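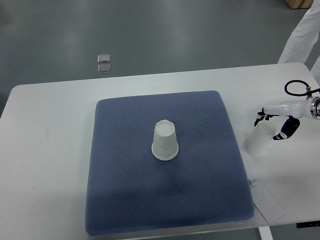 Two paper cups, one pad and the gripper at the Skernlow student robotics project.

Wanted: students to teach a robot arm about cups

The Skernlow student robotics project is taking on new members for the term starting in January. If you have ever wanted to spend an evening watching a machine think hard about a paper cup, we may be your people.

Our current project is called Vadier. The task fits on a sticky note: pick up a cup, turn it the right way up if it needs turning, and stand it inside another one. A toddler can do it. Our arm has been enrolled since last spring and is still working toward its diploma.

We have places for 4 people:

Operator. You guide the arm through the task, then do it again. Steady hands help. A high boredom threshold helps more.

Software. You should know some Python, or be willing to learn it from our old code, which will also teach you what to avoid. Most of the work is grip planning and figuring out why the arm does in the lab what it never does in simulation.

Hardware. Cables, fittings, fingers. You will own a small screwdriver and you will lose it.

Records. Every attempt gets logged, including the embarrassing ones. We have 917 in the log so far and the spelling in the notes column is a disgrace. This is a real job and we will be very nice to whoever takes it.

What you get: course credit if your department agrees, a key card for room 713, and a place on the team we send to the Firnex student challenge. Last year we came in eighth and were told our poster was very clear.

What we ask: 3 hours a week in the lab, one short write-up a month, and some patience with whoever is ahead of you in the line for the arm. No experience needed for the operator and records spots. Any major is welcome – our best operator to date studies the oboe.

There is no pay. There are a great many paper cups, but please bring your own mug for coffee.

To apply, send a few lines to Intan Manurung at the project desk, saying which spot you want and describing one thing you tried to fix. It doesn't matter if you fixed it. Applications close December 3, 2018, at noon.

Print this page | E-mail this page

Comments (3)

oboe_guy
For the record, I had one good week.

Priya T.
Can first-years apply for software? I've done one semester of Python.

Intan Manurung
Yes, please do. One semester is more than the person who wrote the gripper code had. (It was me.)

Recent items
Hidayat Workshop: soldering night sign-up
Firnex student challenge: rules and entry form
Lost and found: small screwdrivers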